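Re: [telthorpe-robots] Saturday and the towel task

Hi all,

On the folding question, Mahmoud wrote:

> Do we have enough runs to start training yet? And are we sticking with
> the blue basket, or going back to the flat pile like in September?

We're on 159 good runs as of last night, so not yet! Dalia reckons we want 191 before it's worth tying up the big computer, and I'm inclined to trust her (she was right about the socks). Basket stays, please. It's a pain getting the jaws down past the rim, but that's how the Bradeo round is set, so we may as well suffer now.

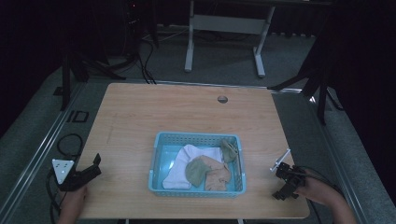 Ilham Zerouali
Club secretary, Telthorpe Robotics

For anyone who hasn't had a go, it's one gripper in each hand, and you take the cloths out one at a time and fold them on the table. Mix them up between runs – I keep finding the white towel at the bottom with the green and peach ones on top, and if it's always like that we'll end up with a very clever machine that can do exactly one basket. Slow and steady with the left hand too, mine still wobbles.

Doaa has the key on Saturday and can take 3 people from ten o'clock. Abdelkrim, are you still bringing the spare batteries?

Ilham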